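Odari laundry cell: monthly walk-round, September
Filled in by Erhan Uçar, with my comments under each item. Ferhat Güler gets the copy.

Before power-up

1. E-stop on the wall and E-stop on the pendant, both tested. OK
I hit each one twice. The pendant one feels stiffer than last month but it latches and it lets go again, so I'm leaving it.

2. Floor inside the tape swept and dry. OK after cleaning
Found a sock under the bench (mine, I think!). Also lint, always lint.

3. Washer water tap, hose and drain checked for drips. OK
Ran a hand along the hose and it came back dry.

4. Washer sits level and does not rock. NOT OK, fixed
The front left foot had backed off again. I wound it down and tightened the lock nut. Ferhat, do we have any of the rubber pads left from Duman? If so I'd like to put one under each foot next time.

Arms and grippers

5. Joint covers and collars wiped, no cracks. OK
Used the plain cloths. Please, please keep the spray cleaner away from the joints.

6. Finger pads and mounting screws, both sides. OK
Pads still have some life in them, I'd say one more month. The spare set is in the Flitano drawer.

7. Cables free through full reach, both arms. WATCH
I jogged each arm slowly to its limits and nothing pulled tight. Still, the outer loop swings pretty wide on the left and I'd like a second clip on it before we go up in speed.

8. Hour counter written down. 954
Last grease was at 315, so the next one is coming up and I've put it on the board in the Nerkidel office.

Running check, slow speed

9. Speed limit set to 70 percent for the test. OK
Somebody had left it at full. Let's not do that!

10. Washer door fully open and clear of both arms before the first pick. OK

11. Pick and hold at the drum opening, three colored cloths in the tray. OK, see comment 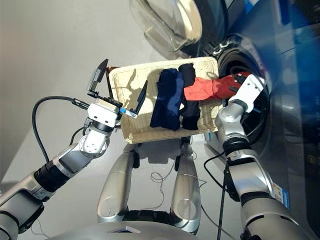
2 min read

The red-orange cloth is the one to look at. The right hand has it by the gathered end just in front of the drum, with the rest still lying over the black one, and that overlap is where I want people to pay attention when they sign this item. Go slow and watch the black cloth for dragging. Look at the door gasket too, all the way around, and run a finger in the fold with the power off.

12. Loose wire on the floor. NOT OK
There's a thin one lying in a coil between the legs. Trace both ends before you move it, then tie it up off the floor. I'll do it with Ferhat on the late shift.

13. Five slow cycles with a person at the pendant. TO DO
Waiting on item 12.

Open items: 7, 12, 13. Cell stays on slow speed until those are signed.

E. Uçar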